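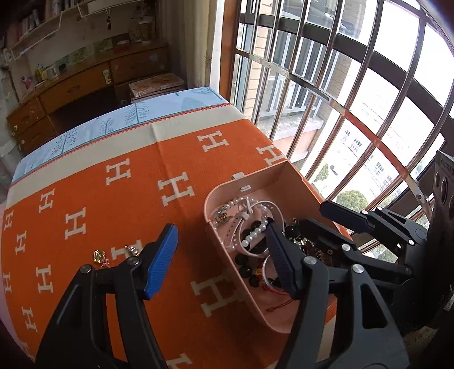

4. First sessions with small objects

Section 3 covered printing, assembly and wiring. By this point you should have a pair of Torero hand grippers that open and close freely, with both pads fitted and the recorder switched on without a fault light. Section 4 deals with your first recordings on small, awkward items. Jewellery is a good choice for this. Beads roll, cords tangle, and a ring lying flat is about as hard as anything the Torero can pick up.

You will need:
Two Torero grippers, assembled and checked
The Dandorer recorder with a charged battery
A thick blanket or throw
A shallow box or tray with rounded corners
A mixed set of small items, nothing valuable
A soft brush for cleaning the pads

4.1 Preparing the surface

1. Choose a bed or a low table near a window. Daylight is better than a ceiling lamp, which throws the shadow of your own hands over the work.
2. Spread the blanket and pull it tight. Small folds are acceptable at the edges but they should be kept out of the working area.
3. Use a blanket with a strong colour if you have one. Silver and clear stones are hard to see on white bedding.
4. Set the tray where the right-hand gripper can reach into it without your elbow leaving your side.
5. Leave at least 25 cm of clear blanket to the left of the tray.

Note: A patterned blanket is fine and can be useful. Letters or checks give the tracking software something to hold on to. A plain, shiny bedspread gives it very little, and on our own build the position drifted badly on one.

Caution: Do not work on a bare hard table at this stage. The pad tips meet the surface many times in a session, and without something soft underneath the linkage takes the knock. We cracked a lower link this way.

4.2 Checking the grippers

1. Squeeze each handle fully and let go. The jaws should return on their own.
2. Look at the pivot screws. They should be snug, with no side play in the arm. If a jaw feels stiff, back the screw off an eighth of a turn.
3. Check that the ribbed pads face each other squarely. A pad that has twisted on its arm will pinch at one corner and push small items away.
4. Brush lint out of the ribs. Wool blankets shed a good deal and the grip falls off as the ribs fill up.

Note: The pads do not have to match in colour. Light and dark blue pads come from the same moulding compound and grip the same.

4.3 Laying out the items

Begin with the easy pieces and add the hard ones later. Bracelets of large beads are the easiest, as the pads can close on a single bead and lift the whole loop. Soft straps come next. Flat rings, small charms and anything on a fine chain should wait until you are used to the hand movement.

1. Place the items one at a time, with a gap of at least two pad widths between them.
2. Open out the bracelets into loops. Bunched strands are harder and can be brought in after a few sessions.
3. Keep fine chains well clear of braided cords.
4. Stand back and check that both grippers can reach every item.

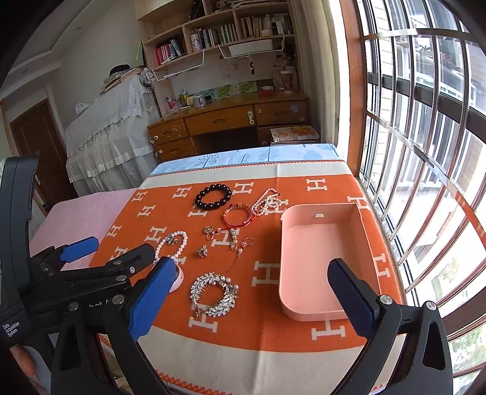

5. Hold a gripper over the item furthest from you before you start. If you have to lean, move everything closer.

Caution: Hair ornaments with metal comb teeth can catch in the ribs of the pads. Approach them from the side away from the teeth, and do not pull if one snags. Open the jaws fully and lift straight up.

4.4 Recording

1. Start the recorder and wait for the steady light, which takes around 15 seconds with the Van Acker firmware.
2. Hold both grippers still above the blanket for a moment, jaws open.
3. Pick up one item, carry it over the wall of the tray and lower it before letting go. Dropping from a height spoils the end of the movement.
4. Bring the gripper back to rest between picks.
5. If an item slips, carry on and try again. Slips are worth keeping — the training needs some of them.
6. Stop the recorder before you tidy up by hand.

You can also work the other way, taking items out of a full tray and laying them on the blanket. This is slower. Cords and straps come up together, and you may need one gripper to hold while the other lifts.

4.5 After the session

Copy the files to the computer and open them in Bella. Each session should show two tracks, left and right, of equal length. Unequal tracks usually mean a loose cable at the handle end (see 3.6). Our first usable set came to 378 picks, and 67 of those were thrown out for bad tracking, nearly all from evenings with the curtains drawn.

Shake the blanket out over the bed, not the floor, and look through the folds for small rings before putting it away. Store the grippers with the jaws open so that the return springs are not left under load.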